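Kultness Forums - Travel and Days Out
Thread: Retro arcades in Osaka, worth a full day?

Posted by Donnie Dalgleish, August 10, 2021

rustpot_don
Planning ahead for a trip next May, all being well. We have 2 nights in Osaka and my partner has agreed to one day of arcades and old game shops. Is a full day too much, or would an afternoon do it? Budget for the day is 3,000 yen each, not counting food. I mostly like shooters and old fighting games. She likes anything with a steering wheel.

calumj
A full day is fine if you break it up. Start around Den Den Town for the shops and leave the arcades for the evening. Most cabinets I played took a single 100 yen coin, so 3,000 goes a long way unless you start on the crane games. Don't start on the crane games.

skye_s
Disagree about the evening. The older places get smoky and busy after work, or they did when I went. Go late morning and you can sit at a cabinet as long as you like. I'd do the shops after, when you're tired of standing up.

calumj
You sit down at most of the cabinets, Skye.

skye_s
You queue standing up though. My point is that evenings are worse for someone who isn't that keen, and it sounds like his partner isn't.

rustpot_don
She's fairly keen. She beat me at every racing game in Blackpool.

dumi_v
I'd skip the shops altogether if money is tight. Prices for boxed games have gone up a lot and you can find the same things online. I went in with 2,000 yen to spend and came out with a keyring and a loose baseball game I can't read. Arcades are the part you can't do at home.

yasuo_m
I grew up near there and I don't agree with dumi_v. The junk boxes are still good. Look on the floor or under the lowest shelf, where the untested cartridges go. Many work after a clean. Bring cash in coins and small notes, and check closing times, as a few of the smaller shops shut by 7.

dumi_v
Fair enough, I only tried the big chain places. Didn't know about the boxes on the floor.

calumj
Second the small notes. Change machines in the older arcades can be fussy.

rustpot_don
Thanks all. Going with late morning arcades, shops after lunch, and back to an arcade at night if we've any coins left - so everyone is half right. Will look for the junk boxes. 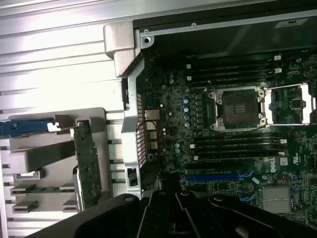
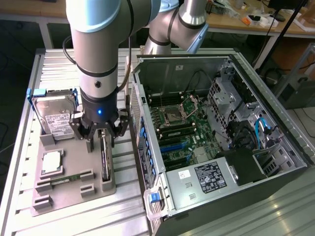 Last edited by rustpot_don: August 10, 2021

skye_s
Good plan. Get lunch before you go into the shops or you won't get any.

Related threads
Rustside meet-up: who is bringing what
Halliday or Ustico for a first travel bag?
Anime towns you can reach by local train
Best capsule toy machines in Kyoto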